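Cell Technician, Simulated Kitchen Bench (part-time, Tokitz site)

Plistoler is hiring one technician to look after a single simulated arm cell, known in house as Predeck. The cell is a white arm on a fixed pedestal beside a stone kitchen counter, with a gripper and a wrist view. You would keep its setup files in order and fix them when they drift.
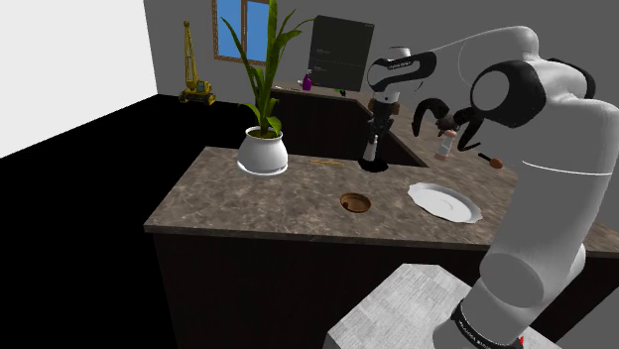
Main duties:
Check joint limits and the base position before each batch of runs. A batch is 200 runs.
Reset the counter items to their start poses.
Correct finger contact settings when grasps slip or jam.
Line up the wrist view with the gripper model after any change to the mount.
Log every fault. The log now has 1,295 entries, and 738 of them are still open.

Most open faults involve small items that end up on their sides. You should be comfortable working through these one at a time.
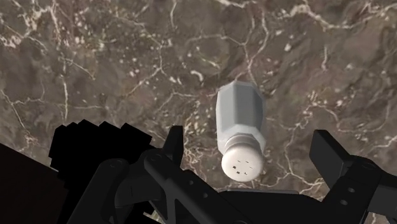 Wrist view, salt shaker on its side past the open fingers.

You need two years of work with robot models or real arms, and basic scripting. Experience with Kaczmarczyk setup files helps but is not required.

Hours are 20 a week, with a handover call every Tuesday at 9:30 a.m. Pay is $1,677 every two weeks. Send a resume and one fault report you wrote yourself through the Plistoler jobs page. Applications close at the end of June.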